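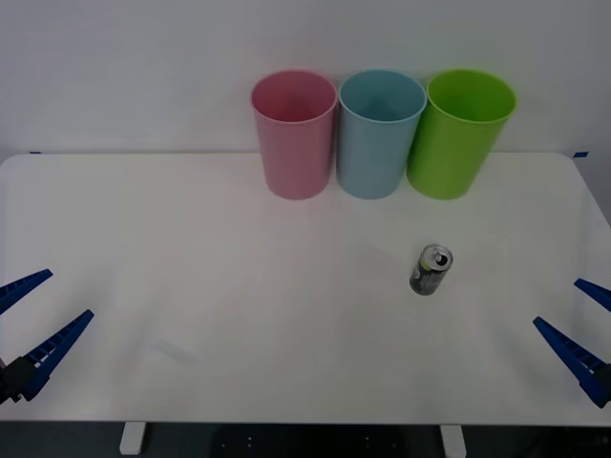 3/11/21

I woke early and walked to Bongate to pay the heating bill, 800 in cash. The lady at the window counted it two times. On the way back I met Octavian Roman, who is learning the accordion again after many years. He invited me for Kopecký's concert, but I have still a cough and I said no - maybe in spring. In the evening I wrote to my sister and finished the plum jam from October. Must buy stamps tomorrow.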